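Can a machine do the kitchen yet? Ten minutes with Hervé Coste

Caught Hervé Coste between two meetings at Kullow, coffee in hand, laptop already open. He runs the household group there. Used to be at Tondico, doing warehouse arms. "Easier life," he says. "Boxes are boxes."

First question, the obvious one. Can it tidy a kitchen?

"Parts of one. On a good afternoon." He shrugs. "Pick up a thing from the floor, put it on a counter, yes. Do it in your kitchen, with your cupboards, your rug - ask me again later."

Most of the work is done in simulation. The team has 266 virtual rooms, and the arm goes through all of them before anyone lets it near a real one. Last run in March was 886 attempts at one chore: find the food item on the floor, pick it up, don't hit anything. It got 215 clean ones. Coste doesn't dress it up. "That is bad. It was 18 when we started, so I am happy, but it is bad."

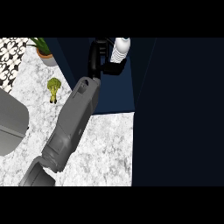 What goes wrong? Reaching, mostly. "People think the hand is the problem. Sometimes it is. But very often the arm gets between the camera and the thing, and then the software is guessing." Vegetables are awkward too, he says. Funny shapes, no good flat side. A mug has a handle, a box has corners.

Timothée Fleury, who builds the rooms, leans in from the next desk. He wants it on record that the floors matter. "Marble, tile, patterned rugs. You change the floor and the robot is a beginner again." He changes them alot. Coste calls this sabotage, Fleury calls it testing.

And shops? Delorme has asked them about restocking shelfs overnight. Coste likes that one better. Same aisles every night, no dog, no kids. "Shop floor comes first, I'm fairly sure. Homes after."

How long after? He won't give a year. Tried twice, got nowhere.

Does he have one at home, then? "No. I have a broom." Phone rings, it's the Wurnham people about the next test site, and he's off down the corridor.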